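民泊ひとり運営の手引き 第4章 チェックアウト後の部屋の整え方(寝具と忘れ物編)

第3章の水まわりが終わったら、次はベッドです。私がいちばん好きな工程なので、ちょっと長くなります。お茶でも飲みながらどうぞ。
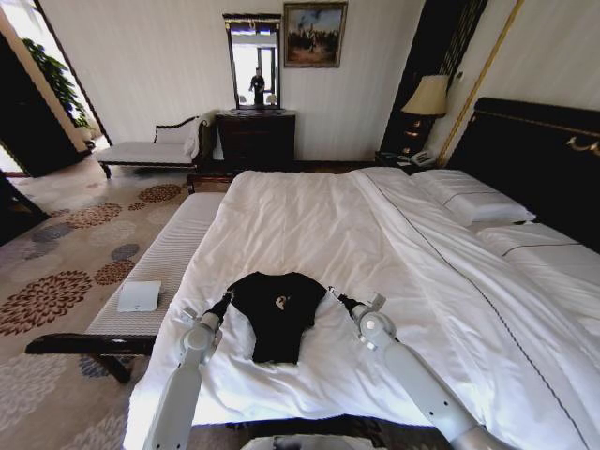
4-1 始める前にそろえるもの

部屋に入ってから「あ、枕カバーがない!」と階段を往復するのは本当につらいので(うちは2階建てで、リネン庫は下です)、先に全部カゴに入れて持って上がります。

・シーツ、掛け布団カバー、枕カバー(予備の枕カバーを一枚足しておくと気が楽です)
・粘着ローラーと替え芯
・洗濯ネット 大と小
・忘れ物用の透明袋と荷札、油性ペン
・使い捨て手袋
・この手引き、またはスマホに入れたチェック表

チェック表は私の場合、予約管理に使っているWirkixのメモ欄に貼りつけています。紙のほうが落ち着くという方は紙でいいと思います。私も最初の冬は紙でした。

4-2 窓を開けて、まず忘れ物をさがす

1. 窓を開けます。雨の日は換気扇だけ。

2. シーツをはがす前に、ベッドの上と下、枕の裏、壁とマットレスのすき間を見ます。順番はこのとおりに。シーツをがばっと丸めてから探すと、イヤリングの片方などは布の中に入ってしまって、次に会うのは洗濯機の底です。経験者は語る、です。

3. 服が出てきたら、広げてポケットと襟元を確認します。Tシャツやポロシャツのような小さいものは、ベッドの上に平らに置いて袖まできちんと開くと、ついている小物にも気がつきます。

4. 透明袋に入れて、荷札に部屋の名前、見つけた場所、チェックアウト日を書きます。「ベッドのところ」ではなく「枕の下」「足元側の床」くらいまで書いておくと、お客さまに連絡したときの話が早いです。

5. 事務所の棚へ。うちは棚を上から「衣類」「充電器など」「その他」と分けています。

注意:湿った衣類をそのまま袋に閉じないでください。口を開けてハンガーにかけ、乾いてから袋へ。うっかり密閉して、翌週とんでもない匂いになったことがあります。

注意:薬、財布、パスポート、鍵は棚に置かず、その場で私に電話を。夜でもかまいません。

メモ:連絡はこちらからは予約サイトのメッセージだけで送ります。電話だと、ご家族が出られて「え、どこに泊まったの?」となる場合があるので……。プレゼントの下見旅行だった方がいて、あれは申し訳なかったです。

4-3 はがす

1. 手袋をして、枕カバーから外します。枕は椅子の上へ。床には置きません。

2. 掛け布団カバーは、足元側の留め具を全部外してから、裏返すように抜きます。ひもが中で結んであるタイプは無理に引っぱらないこと。縫い目からびりっといきます。

3. シーツは四隅を中心に向かってたたむように集めます。髪の毛や食べこぼしが床に落ちにくくなります。

4. しみを見つけたら、その場所を洗濯ばさみで挟んでおきます。洗濯場で広げ直してしみを探す時間、けっこう馬鹿になりません。

5. マットレスパッドを手のひらでなでて、湿り気がないかみます。気になったらパッドごと交換。

メモ:口紅とファンデーションは水より先に台所用洗剤を少し。赤ワインは早ければ早いほどよくて、私は見つけたら工程を全部止めて洗面所に走ります。

4-4 シーツを張る

一人でやる前提で書きます。二人いる日は向かい合って引けばいいだけなので、楽しくおしゃべりしながらどうぞ!

1. マットレスの頭側に立ち、シーツの中心の折り目をマットレスの真ん中に合わせます。

2. 頭側を先に折り込みます。三角に持ち上げて、下を入れて、上をおろして入れる、あのやり方です。初めての方は次のページの図をまねして、三回練習してみてください。急にできるようになります。

3. 足元へ回り、軽く引きながら折り込みます。力いっぱい引くと頭側が抜けてきて、振り出しに戻ります。

4. 横側は最後。手の甲を上にして差し込むと、マットレスの縫い目で指をこすりません。

5. 表面をローラーで一往復。白いシーツに黒い髪の毛は、入口からでも見えるんですよね。

注意:腰は曲げずに膝を曲げる。私はこれを怠って、繁忙期の1月に二日寝込みました。しかも自分のところのベッドではなく、実家のせんべい布団で。

4-5 掛け布団カバー

どうしても苦手という声をいちばん多くいただく工程です。私は「裏返し方式」です。

1. カバーを裏返し、口を足元に向けてベッドに広げます。

2. 掛け布団をその上に重ね、四隅と両脇のひもをカバーの輪に結びます。蝶結びで。固結びにすると、次にはがす人(たいてい自分)が泣きます。

3. 口から手を入れ、頭側の角を両手でつかんで、ぐるんと返します。

4. 足元の角を合わせ、留め具を閉じて、角を持って二、三度ふるいます。空気が入るとふわっとして、ここがいちばん気持ちいい!

5. ベッドにおろし、左右の垂れ具合をそろえます。足元側は少し長めに垂らすと、写真で見たときに落ち着きます。

しわは手でなでれば十分です。アイロンは年末年始だけ、しかも気が向いたときだけにしています。霧吹きも試しましたが、しっとりした布団に当たったお客さまはうれしくないだろうと思ってやめました。

4-6 枕

1. 枕カバーに入れたら、角に指を入れて耳を出します。

2. 頭側にもたせかけるように並べます。口は入口から見えない側へ。

3. 予備の枕はクローゼットの上段に。低めの枕がお好きな方が多いので、うちではTenbyの部屋に薄いほうを入れています。Tenbyというのは奥の角部屋の呼び名で、手前がZurariです。名前の由来を聞かれますが、地図と辞書をぱらぱらめくって音で決めました。

4-7 洗濯に回すとき

1. シーツ類とタオルは必ず分けます。混ぜるとタオルの糸くずがシーツについて、ローラーの替え芯がいくらあっても足りません。

2. 洗濯機に入れるのは容量の七分目まで。ぎゅうぎゅうだと、すすぎが足りなくてごわつきます。

3. 掛け布団カバーは留め具を閉めてから。開けたまま回すと、枕カバーが全部中に飲み込まれて、大きな団子が一つできあがります。

4. 乾いたら温かいうちにたたみ、部屋ごとに一組ずつまとめて、枕カバーのいちばん大きいもので包んでおきます。次はその包みを一つつかんで上がるだけ。これはお手伝いに来てくれているKartini Rahmanさんに教わった方法で、導入してから階段の往復が減りました。ありがとうございます!

メモ:柔軟剤は香りのないものを。良い香りと思うかどうかは人それぞれで、過去に一度、夜遅くに布団を全部替えたことがあります。

4-8 忘れ物の保管と返送

1. 連絡して返事があれば、着払いで送ります。送り先は必ず文字でもらってください。

2. 保管は25日間としています。予約時の案内にも同じ日数を載せているので、ここは勝手に延ばしたり縮めたりしないでください。日数が違うと話がこじれます。

3. 期限が来たものは私が確認してから処分します。靴下一枚でも、自分の判断で捨てないでくださいね。前に、よれよれのTシャツを処分しかけたところで「亡くなった兄のものです」とメッセージが届き、冷や汗をかきました。

4. 貴重品は発見した日のうちに警察に届けます。書類の控えは事務所の青いファイルへ。

4-9 最後のひとまわり

部屋を出る前に、入口に立ってベッドを見てください。掛け布団の縁が床と平行か、枕が傾いていないか。それから窓を閉めて、エアコンのリモコンを定位置に戻して、電気を消す。ベッドに腰かけて靴下をはき直すのは禁止です。おしりの跡、ちゃんと残りますから(私です)。

次は第5章、台所と備品の補充です。コーヒー豆の詰め替えのところは前の版から変えてあるので、前から手伝ってくださっている方も読み直しをお願いします。

改訂 2020年10月4日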